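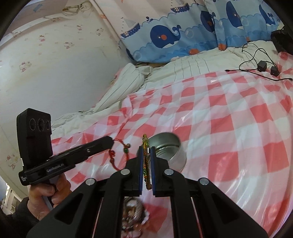

Braided bracelet with gold, yellow, green and reddish-brown beads and cord.

Grirkance Junior Softball – minutes, July 21, 2018

Present: Dexter Strickland (chair), Kalkidan Abera, Robel Berhe, Fadi Majali and me, Evander Crichton, on the pen again. Apologies from the under-14s coaches, who had a game on.

We got going a bit late as everyone wanted to talk about the semi (what a finish!). Last minutes accepted, moved Kalkidan, seconded Fadi.

Umpires. Robel says we're short for the home rounds and he's sick of ringing parents at breakfast. I said I'd do the course if someone came with me, and Fadi put his hand up, bless him. Club to pay the fee for both of us.

Diamond 2. The infield is still a bog behind second base. Dexter has talked to the council and they'll have a look, no promises on when. We argued for ages over moving the under-12s to Woldemariam Reserve and left them where they are for now.

Helmets. Kalkidan went through the kit bag and 5 are cracked, so they're out. Ludix quoted $39 each for new ones and I reckon that's fair for the colour we want. Agreed to buy 5. Robel wanted to try Osturo first but they don't do the small sizes.

Rego. We're at 88 players, up on last season, and three families still owe fees. Dexter will have a quiet word.

Break-up party. December, at the ground, sausages and a parents versus kids game – Fadi is already asking to pitch. Kalkidan to book the barbecue.

Other business. Gate key is missing again. Check your glove boxes, please.

Closed when the heater ran out of gas. Next meeting same place, and I'll email the date.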